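### 3.2 Small cloths and the work surface

Household linen guides tend to treat small cloths as an afterthought. In the Trelach survey, Kovalchuk grouped them with towels, although people handle the two quite differently. A towel is laid flat and folded against the table. A small cloth is mostly held up by two corners and folded in the air, and the table only comes in at the end - if at all.

We asked 28 households to keep notes on their folding for 2 weeks in March. Most of them folded over a kitchen table with a cover on it. Printed covers were more common than plain ones, and several people said that a pale cloth was harder to line up over a busy pattern. Lint and scraps on the cover were also mentioned, mainly by those who sewed at the same table.

Figure 4. Small light-blue cloth held over a tabletop with a vine and flower print.

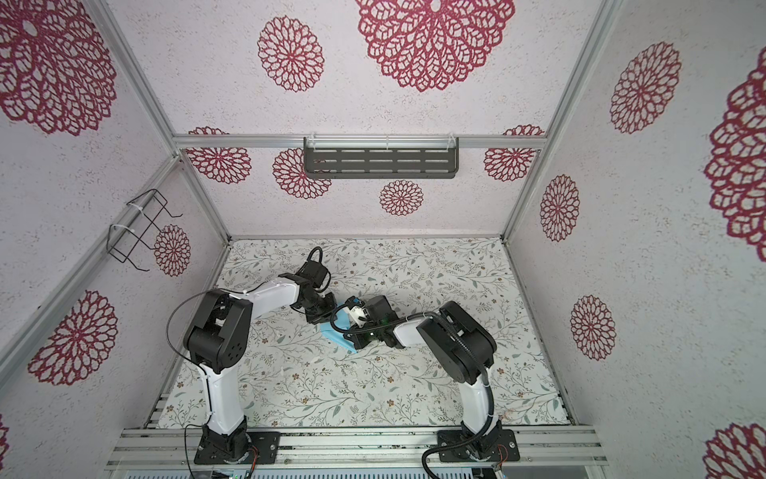 Storage was the other point that came up often. Households kept up to 400 pieces of linen, and the small cloths were usually in a basket or on an open shelf near the table. Those who stored them upright folded in thirds, while the rest folded in quarters and stacked them. We return to stack height in Section 3.3.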